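Home | Notebooks | Workshop | Classroom Systems | Archive

Crichton bell system, bench and hallway notes
11 December 2024
Posted by the Darkville school workshop
2 comments | 4 shares

Picked up the bell job again after the lunch period. The Trastora controller is still on the bench with the cover off. The old one is still on the wall in the Crichton building running the live schedule, so nothing students hear has changed yet.

Where we were: the second-floor hallway bells were ringing late compared to the first floor. Teachers upstairs had been reporting it since September and had mostly started dismissing by the wall clocks. I had put it down to the clocks being wrong. The clocks are fine.

Measured the delay between floors with two phones set to the same time, one on each landing. Came out at 8 seconds on the passing bell, and the same on the next one. The late ones all go through the relay box in the upstairs supply closet. Opened the box. There is an adjustable delay relay in there that isn't on the drawing. My guess is it was put in to stagger dismissal on the stairs. Asked the front office whether anyone still wants a stagger and they had never heard of it. Left it alone until they give us an answer in writing.

Wire count. The drawing shows 15 bells on the building loop. I walked it with the ladder and found 15, but two are not where the drawing has them. The one marked for the art room is now in the hall outside it, and the library one has moved to the far side of the double doors. Penciled both onto the paper copy. The file copy still needs doing.

Cable run from the main office to the supply closet is 139 feet by the wheel. The new spool will cover that with enough left for the drop at each end. Did not pull anything today. The ceiling tiles by the music room are stained and I want those looked at before I lean a ladder anywhere near them.

Bench test on the Trastora unit:
- powers up, holds time with the plug pulled
- took the regular day schedule on the second try (first try I had the afternoon entries in as morning)
- two-hour delay schedule loaded, not tested
- early dismissal schedule not entered, waiting on the office for times
- output 3 chatters when it closes. Swapped the lead, still chatters. Output 4 is clean, so I moved the upstairs zone to 4 for now and put tape over 3.
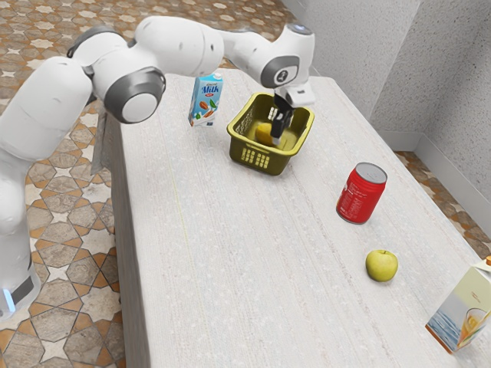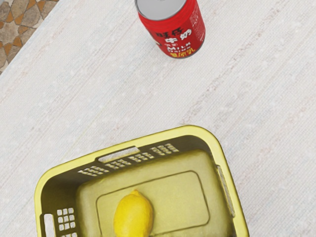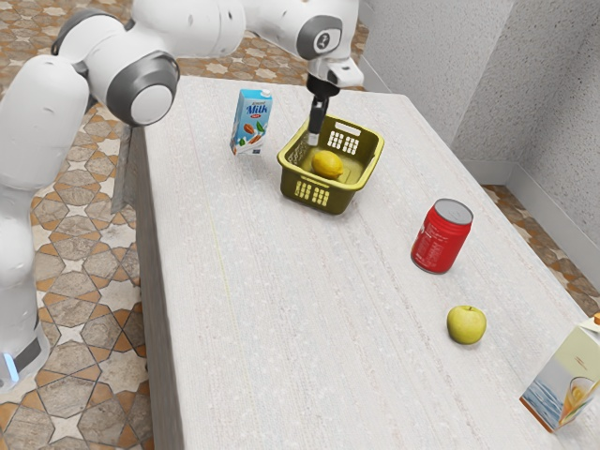
Renders, one table throughout. Gripper at the basket in the first and third, red can seen from overhead in the second.

Zomico intercom. The bells and the intercom share a power supply in the office cabinet, and I would like to split them before the changeover. If the bell side trips a fuse now, the classroom call buttons go down with it. There is a spare supply on the shelf under the bench. Checked it with no load and it reads right. Needs a test under load before it goes in the cabinet.

The Zomico manual in the drawer is for the older model. The terminal numbers don't match what is on our panel, so don't wire from it. I copied the real numbers off the panel onto the inside of the cabinet door in marker.

Loudness came up again. The gym bell can't be heard over a class and the one outside the special ed rooms is much too loud. For the second one I tried a strip of felt behind the gong. It took the edge off, and the teacher in there said it was easier on the kids. Might look at a soft chime for that hallway, if the fire people are fine with it. Fire alarm is its own system and none of this touches it, but I would still ask first.

Parts on hand: 38 ring terminals, one full box of wire nuts, the spool, the spare supply. Short on cable clips. Also need a key for the supply closet that isn't the one from the front desk, as I had to give it back twice this afternoon.

Next:
1. Answer from the office on the upstairs delay.
2. Early dismissal times, then run all three schedules on the bench overnight.
3. Call Trastora about output 3. Have the serial number ready, it's on the underside.
4. Load test the spare supply.
5. Changeover over winter break when the building is empty. Old controller stays on the shelf until we have had a full week of classes on the new one.

Bench left as is. Please don't unplug the controller, it is keeping time for the drift check.

2 comments

Previous entry | Next entry | Back to Workshop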